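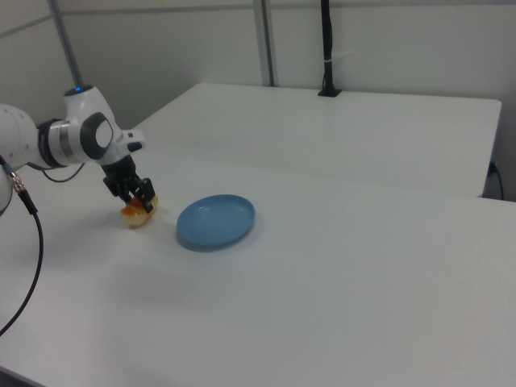

Fig. 1. Bread and plate on the front table, plate still empty.

Laying the Table: Bread, Plates and Where They Go
Project report, Table and Serving module
Furnham

1. What the project was

Our group got the bread and plate question. Short version: when you set a place for one person on a plain table, where does the plate go, where does the bread go, and does it matter to the person who sits down. We thought it would take a weekend. It took most of July.

We picked bread because it's cheap, everybody eats it, and it makes a mess you can measure. Soup was the other option. No soup.

2. The room and tables

Two white tables, one behind the other. The tops don't line up where they meet, there's a step between them, so nothing wide can go across the join. We tried a tray there on day one and it rocked. After that the front table was for setting places and the back one was for whatever was waiting.

White on white is hard on the eyes after a few hours but good for crumbs if the crust is dark. Pale crumbs from the inside of the bread get lost. Had to tilt our heads and look sideways at the surface to find them. Next time a dark cloth, or at least a dark mat under the plate.

Power cord by the rear table, right side. We kept chairs to the left.

3. Plates

Three plates to start with. A big white dinner plate, a light blue one, and a glass one that got dropped from the project (not literally).

The white plate disappeared on the white table. People put cups down on the rim of it, twice. The light blue one was easy to see from standing height and has a raised rim, so crumbs that fall inside mostly stay inside. It's shallow though. Anything with a sauce would be a worry. For bread its fine.

We used the light blue plate for all of the main trials.

4. Bread

Two kinds, both from the bakery counter at Avonent. One soft white loaf, one with a more orange crust that toasts up golden and goes darker at the edges. The second one held together better when picked up. The soft one squashed.

Cut by hand so the pieces are not the same. We know. Somebody should have bought sliced. We did trim the worst ones.

Toasting: lightly. Enough that the crust firmed up and the middle stayed pale. Toasted too long, the pieces threw crumbs just from being lifted, and that would have ruined section 6.

5. Placements we tried

A - bread on the plate, plate centered in front of the chair.
B - bread on the table next to the plate, left side.
C - bread on the table next to the plate, right side.
D - bread on the plate, plate pushed to the left, space in the middle for a main dish.

B is what you see in older restaurants, more or less, when there's no side plate. We read a bit about it in the Bråten handbook on table service, which is mostly about napkins but has a page on bread. It says left. Doesn't say why.

In total 177 settings got laid and eaten from over the whole project. Of those, 56 were thrown out becuase the person moved the plate before we had noted where it was. So 121 are left in the results. That is a lot of lost ones and is our fault - we should have told people to wait.

6. Results

Crumbs. A and D were a lot cleaner than B and C. Not a surprise. With the bread straight on the table there are crumbs before anyone has taken a bite, just from setting it down. With A, most of what fell landed inside the rim.

Reach. People liked B better than C if they were right handed, since the right hand was busy with the glass. The few left handed people said either was OK.

Looks. We asked people which setting looked "ready". D won when there was a main dish coming. A won when there wasn't. B and C got comments like "did it fall off?" That one came up more than once.

Moving the plate. In D nearly everyone dragged the plate back to the middle as soon as they sat down. So D looks good and then turns into A. We don't know what to do with this result but it was the most consistent thing we found.

7. Problems

- The scale we borrowed only shows whole grams. Crumbs from one piece often read as zero. We ended up sweeping several settings together and weighing the lot, so the crumb comparison is between placements and not between people.
- The group in Burkutia was supposed to run the same trials on a round table. They sent photos but no numbers yet. Round table section is left out for now.
- Ran out of the orange crust bread on the last afternoon and finished with the soft kind. Those settings are marked in the log.
- Budget was 600, we spent 500, nearly all on bread and getting there. Receipts are in the envelope.

8. What we'd suggest

For a single place with bread and no main dish: one plate with a rim, colored, centered, bread on it. For a place with a main dish coming, put the bread plate left but leave less of a gap than you think. A hand's width was plenty.

Don't put bread straight on the table unless there's a cloth.

9. Still to do

Round table, when the numbers come. Two pieces per plate. A deeper plate with butter on it, which two people asked for and we didn't have. Also the log needs typing up from page four on, handwriting is bad there.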